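Chapter 6
Paying for College: Reading an Award Letter

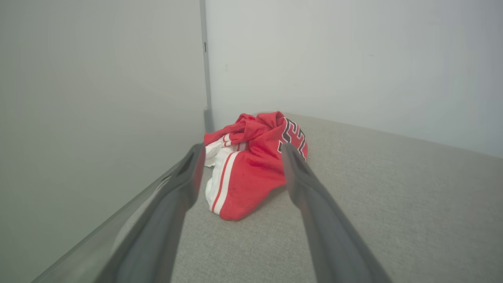
Most students who are admitted to a four-year college receive an award letter within a few weeks of the offer. The letter lists the money the college expects the student to use in the first year. Some of that money is a gift, some has to be earned, and some has to be paid back. Award letters do not always keep these kinds apart, and two colleges may use different names for the same thing.

Consider the case of Joni Turunen, who was admitted to both Girkau College and Hokach State in May. Girkau offered the Rissanen Grant, a work-study job in the library, and a loan. Hokach offered a smaller grant of $2,000 and no loan at all. On paper, the Girkau award looked much larger. Once Joni set the loan aside, the two offers were $111 apart.

In this chapter you will learn to sort an award into its parts and to work out the net price – the amount a family must cover from savings, income, and borrowing. You will also see how the cost of attendance is put together. Tuition and fees are the easy part. Housing, meals, books, and travel are estimates, and colleges arrive at them in different ways.

Section 6.1 covers grants and scholarships, including the conditions for keeping them after the first year. Section 6.2 deals with work-study. Students are often surprised to find that work-study money is not taken off the bill but paid as wages, and only for hours worked. Section 6.3 turns to loans and the date on which interest begins.

Key terms: award letter, cost of attendance, net price, renewable grant, work-study

Before you read
Vilho Lehtinen has been offered a scholarship at Istero College that is renewed each year if he takes a full course load and keeps his grades up. Write down 3 questions he should ask the aid office before he accepts. Keep your list – you will need it for the exercise at the end of Section 6.1.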